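Search this site Search Go

4.2 Where the ketchup lives, and why people care so much

I'll admit I didn't plan to write a whole section on condiments. The survey we ran in Birkurow was meant to be about shared meals in small apartments, and the storage question was a throwaway near the end. Then the replies came in, all 954 of them, and people had skipped the question on family income but filled the ketchup box to its edges (one person wrote up the margin and onto the back!).

The question was simple: after you open the bottle, where does it go? We gave three choices -- fridge, cupboard, table -- and a blank line. I coded the blank lines myself over a long March, mostly in the evenings, and I got to know the handwriting pretty well.

What struck me first was how often people answered with a story about somebody else. A bottle kept on the table was "how my dad did it." A bottle in the fridge was "what you do when you have kids." Mac Carthaigh, the older housing block by the river, leaned toward the table, and Skollus, the newer one, leaned toward the fridge. I had expected age to explain that, but kitchen size looks like the better guess. The Skollus kitchens have a full-height fridge and hardly any counter, so a bottle left out is in your way all day.

There's also the matter of how the bottle rests. I had treated standing up and lying down as the same thing, and our readers at the pilot stage told me off for it. People who lay a bottle down tend to give it a spot of its own, like a plate or a tray.

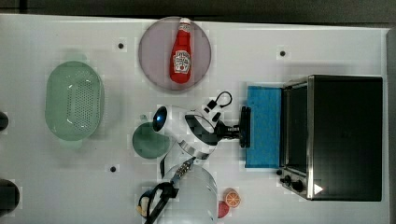 Figure 3. Ketchup bottle lying on a round plate, with a colander to the left.

I went back and added a code for this, which meant reading every blank line again. It was worth the trouble. Respondents who named a plate or tray also wrote more about drips, sticky rings and who wipes them up, and that takes us back to shared meals, where I was supposed to be all along. The bottle is a small chore, and small chores get argued over.

One weak spot -- we asked about ketchup only. Mustard people let me know how they felt about that, and the Olix follow-up form now has a line for them.

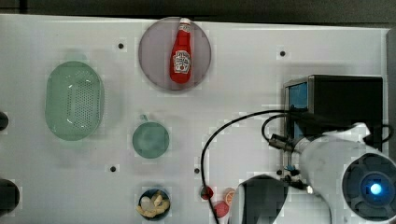 4.3 Limits of the storage question

We asked one adult per household, so I only have one side of each argument. I'd love to have both. The form also said "usually," and I can't tell what that word meant to people who move the bottle every night after supper. Future forms should ask where it was at breakfast.

Last updated: March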